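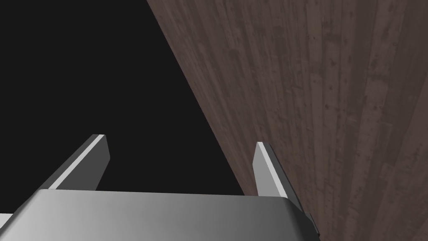 Stop Replacing the Whole Thing

The latch on our back gate broke in September. The spring inside had snapped, a piece of wire shorter than my thumb. I took the latch to the big store in Rindell and asked for a spring. The clerk was polite and walked me to the shelf with the new latches. They cost $37. He said they didn't stock springs, and that he couldn't remember anyone asking for one.

I went to the hardware store in Kallham instead, the one across from the feed lot. Chukwuemeka Danladi has run it for 20 years. He pulled out a drawer, held two springs up against my broken one, and sold me the closer match for less than a dollar. The gate has worked fine since.

I don't think the clerk in Rindell did anything wrong. He sells what he is given to sell. My complaint is with the way we have come to think about things that break. We treat a gate latch, a lamp or a washing machine as one object that either works or doesn't. When it stops working, we throw all of it out, including the parts that had years left in them.

People say repair no longer pays, and often they are right about the price. A shop has to charge for an hour of labor, and an hour of labor costs more than a toaster. I have paid to have a toaster fixed and I wouldn't do it again. But plenty of repairs don't need a shop. They need a part, a screwdriver and twenty minutes, and the part is what you can't get.

Danladi told me he keeps more than 1,000 small items in the drawers behind his counter. Most of them sell a few times a year. Some haven't sold since he bought the place. An accountant would tell him to clear the wall and put in a rack of grills, and he has had that advice. He says the drawers bring people in and they leave with paint. That may be so, but I suspect he also just likes having them.

Makers could do a lot here without much trouble. Print the part number on the part. Use screws where glue isn't needed. Keep selling the pieces that wear out for as long as the product is likely to be in people's homes. My mother's sewing machine came with a booklet that showed each piece with a number next to it, and she ordered a belt from it when I was in high school. My own vacuum came with a card telling me where to register it.

Towns could help as well. Jisville lets residents take working parts off old appliances at the transfer station on Saturday mornings, or did until the rules changed last year. Now everything goes straight into the container. The reason given was insurance. I would like to see the council look at that again and find out what the coverage would cost, which I have asked twice and not been told.

The rest is up to the people who own the stuff. I am as bad as anyone. I threw out a good desk lamp when we lived in Rankin and found out later that the switch was a standard one, sold in packs of two. I hadn't looked. It was easier to carry the lamp to the curb.

So before you buy the new one, take the old one apart and see what broke. Bring the piece with you to the store and ask for it by itself. If they don't carry it, ask whether they could. Danladi says he adds a part to the drawers when a second person asks for it.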